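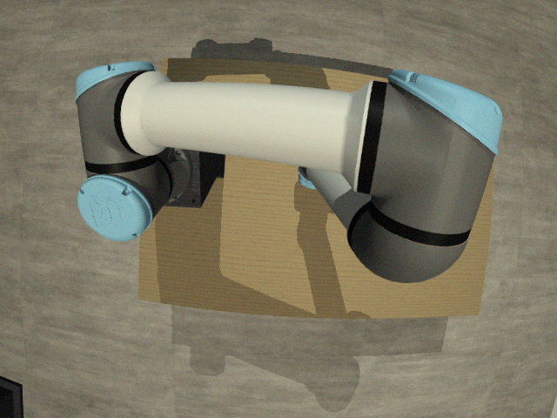 Households in Akby should not have to pay twice to get rid of an old dresser, Lionel Wainwright told the town council at its meeting on 2021-08-05. The council went on to approve a new system for picking up furniture and other large items. It takes effect in December.

Under the plan, the free spring and fall curbside pickups will end. Residents will instead book a pickup by phone or on the town website and leave their items at the curb by 7 a.m. on the day they are given. Each household gets two free bookings a year. Any booking after that will cost $30, which will be added to the next trash bill.

The work will be done by Warnitz, the hauling company that already collects household trash in Akby and in neighboring Dokden. Dokden moved to booked pickups last year.

The town says the old system had become hard to manage. Furniture was often put out days ahead of the truck, and mattresses and sofas left in the rain had to go to the landfill even when they had been in good shape. On the narrower streets near the river, piles blocked the sidewalk and people with strollers had to walk in the road. The public works office took around 400 complaints during the last spring pickup, most of them about blocked sidewalks or items that were missed.

Not everyone at the meeting was in favor. Several people said renters would be hit hardest, as they move more often and may need more than two pickups in a year. Others asked what would happen in apartment buildings, where one bill covers many units. The council said each unit with its own mailing address will count as a household. Landlords will not be able to use their tenants' bookings to clear out a unit after a move. 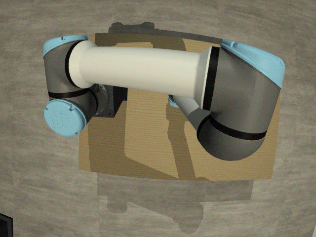
Booked pickups only work if somebody answers the phone, Thongchai Chaimongkol said during the public comment period, adding that he had waited most of a lunch hour to report a missed trash cart this summer. He asked the council to put a limit on wait times in the contract. The council did not do so, but it agreed to have Warnitz report its call times every month for the first year.

Each booking covers up to three large items. Chairs that belong to one dining set count as a single item if they are stacked or tied together. A bed frame and its mattress count as one item, and so does a table with its legs taken off. Rugs must be rolled and tied. Glass tabletops and mirrors need to be taped and marked so the crew can see what they are lifting.

Some things will not be taken. These include paint, tires, car batteries, propane tanks and building debris. Refrigerators and air conditioners will be picked up only if the doors have been removed or taped shut, and they must be mentioned when the booking is made because they go on a separate truck.

Furniture that can still be used may get a second home under the new system. When residents book, they will be asked whether the item is clean and in working order. If it is, they will be given the number of Phromma, the secondhand store on Mill Road, which has agreed to look at photos and pick up what it can sell. A Phromma pickup is free and does not count toward the yearly limit. The store takes wooden tables, dressers, bookcases and desks. It does not take mattresses, cribs or particleboard furniture with swollen edges.

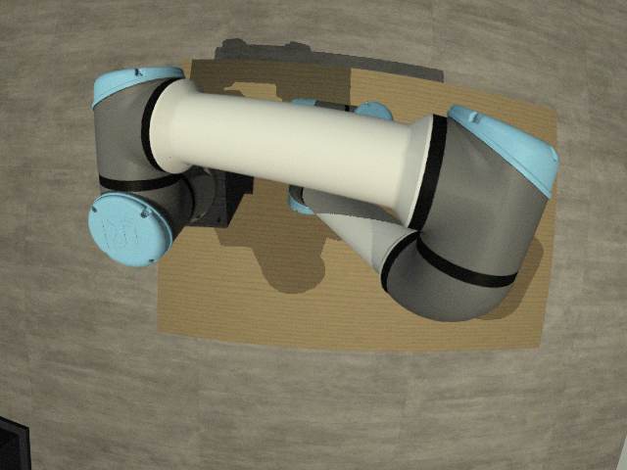

A wooden tabletop seen from above, with a robot arm reaching across it.

Residents who cannot carry items to the curb can ask for help when they book. Crews will not enter a home, but they will take items from a porch, carport or open garage if the resident signs a short form. There is no extra charge for this. The form will be available at town hall and at the library.

Anyone who puts furniture out without a booking will first get a written notice. If the items are still there after a week, the town will remove them and bill the property owner. The council left the amount of that bill to be set at a later meeting.

The last free curbside pickup will go ahead this fall on the usual routes. A schedule by street will be mailed with the next trash bill. Booking lines are to open two weeks before the new system starts, and the town will post the phone number on its website once Warnitz has confirmed it.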